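Flola Project: Interim Report to the Lerkum Fund
Reporting period ending February
Prepared by Seren Gape, project lead

Where we stand

The first half of the Flola grant was meant to answer one question: what should we buy with the second half? The application assumed the answer would be a second arm from Drekaser and a full set of Kong fingers for both stations. I wrote that application and believed it at the time. I believe it less now, and I would like to explain why before we sign a purchase order.

The current station is working. The arm powers up, the cameras record, and we can run a table-clearing session from start to finish without calling the vendor. That is further than we were at the last report, when the arm controller was still going back and forth in the mail. We have now completed 200 trials on tableware and play food. The success rate on paper is good. I don't trust it much, for reasons given under "Trials" below. 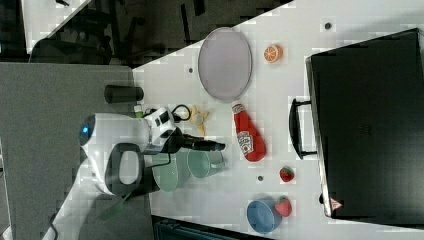 Spending is under plan, mostly through delay. The money set aside for the second arm has not been touched. We did spend more than expected on small things: cable ties, replacement pads, a better power strip, and a second round of play food after the first lot was judged too small for the fingers. None of these were in the budget. I have moved them to the consumables line and would suggest that any future budget of ours treat that line as a real one. Ours was plainly a leftover amount typed in at the end.

Trials

The task is simple to state. Objects are spread on a white table, an operator or a trained policy drives the arm, and the chosen object has to be picked up and put where the instruction says. Bottles, mugs, plates, bowls, fruit.

My doubts about the score come from how we keep it. A trial is marked as passed if the object ends up in the right place. Nothing is deducted for a slow approach, a nudged neighbor or a second attempt at the grasp. Some passed trials took up to 21 minutes, counting resets, and they sit in the spreadsheet next to clean ones as if they were the same. If a vendor showed me a table like that, I would ask for the raw log. The Fund should feel free to ask us for ours.

We also found that clutter matters more than object type. A mug alone is easy. The same mug with a plate pushed up against it is a different job, and most of our early trials were run with generous space between things. The later ones are more crowded, and the numbers from those are the ones I would plan around.

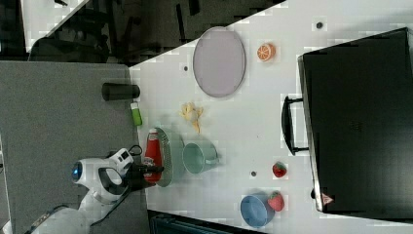
The case for a second arm

Drekaser's pitch is that two arms double the data. Their sales sheet makes this argument with a bar chart. It would be true if the arm were what we were waiting on, and for most of this period it wasn't. We were waiting on people to reset the table, on disk space, and once on a key to the equipment cupboard. A second arm with the same staff would spend a good part of its day parked.

There is also the lead time. We were quoted 11 weeks, and our first arm came later than its quote. An order placed now could easily arrive with too little of the grant left to do anything useful. I would be reporting to you on a crate.

In fairness to the original plan, two things do argue for buying. A spare would protect us if the present arm failed, and we have no service contract. Two-handed tasks (opening a container, holding a bowl while something goes into it) are also out of reach with one arm, and our partners keep asking for them. I take the first point seriously. The second looks to me like a separate grant.

The case for better fingers

The Kong fingers are $300 a pair and the vendor recommends keeping several pairs in stock. They are probably better than what we have. I can't yet say how much better, and the vendor's own figures come from rigid blocks, which tell us very little about soft goods. Fabric items give under pressure and change shape in the grip, and a finger that does well on a block may do nothing special on felt.

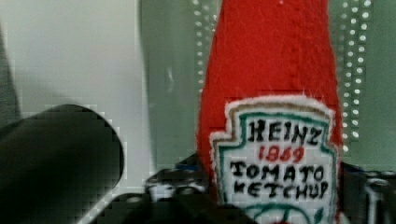
Wrist camera view of the soft ketchup bottle with its embroidered label.

I have asked Kong for one pair on loan. They have agreed in principle and we are waiting for the paperwork. The test will use the crowded layout only, the same operator for both sets of fingers, and a time recorded for every trial. If the difference is small we will stay with the existing fingers and say so.

Wrist camera

The wrist camera was the cheapest item on the original list and the one I argued against. I was wrong about it. The overhead view regularly loses the object behind the arm at the moment that matters, and the operators now lean on the wrist view for the last part of the approach. The fingers take up a good deal of the picture when they come close to the lens. A different bracket might help, and the workshop can make one.

What we are asking for

Permission to hold the second-arm money until the finger test is done.

Permission to move part of it to staff hours for table resets, which is where the time goes at present.

A small allowance for spares for the existing arm, starting with the cable set.

If the Fund would prefer that we spend as originally agreed, please let me know before the end of the month, as the Drekaser quote lapses then. My advice would be to let it lapse. The revised budget table and the trial log, including the slow ones, are attached separately.

Seren Gape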